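Operator, gripper comparison (temporary), Breltton

Grundident is hiring one operator for 14 weeks to compare grippers and wrist cameras on bedding tasks. Test bed: checked fabric cover, wooden nightstand alongside, fixed side camera.
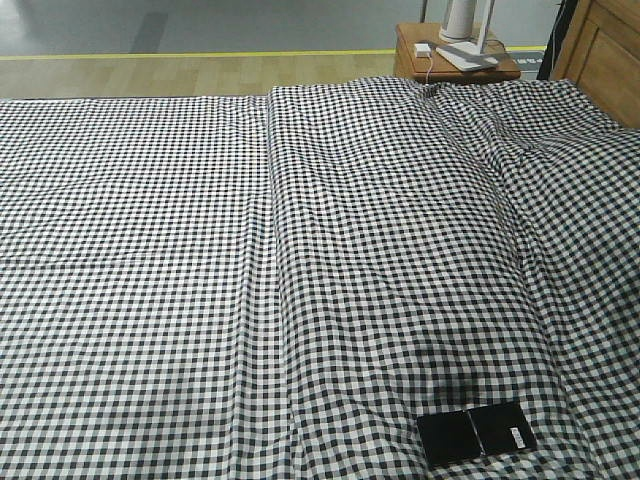
Duties

Swap grippers, rerun calibration, log each trial. The arm works over the bed with a module on a bracket above the wrist.
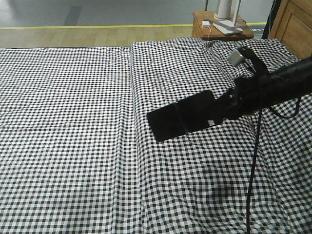 Zineb Hegazy adds that most shifts go to controller tuning, and applicants should expect 44 trials a day.

Requirements: Python, basic wiring. Apply to Arben Leka, room 334, by Friday, November 8, 2019.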